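Notebook 2, Skimeston workroom
2025-05-08
Entry by: G. Tzanetos

Purpose: to settle the layout of the maple table before the Giltden items are put away for the season. The cap and the rack are to share one storage box, and the order of packing had not been written down.

The rack was set lengthwise near the center of the table. The cap was placed to the right, crown down, so that the lining can be inspected and the brim is not pressed flat.

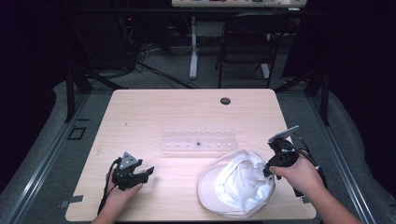 Cap and clear rack on the table, cap with lining upward.

The lining shows soft folds. C. Stefanou recommends that these be eased out by hand and that no iron be used - the brim should not be heated. I agree.

Storage box 1084 is assigned. The rack is to go in first, openings upward, with one sheet of tissue over it. The cap follows, crown down, with tissue in the crown only. Nothing is to be stacked on the brim.

Outstanding: the Gavalas shelf label is missing and must be reprinted. Tissue stock is down to 10 sheets; an order has been placed with Cetinik. The box is to be opened and checked in August.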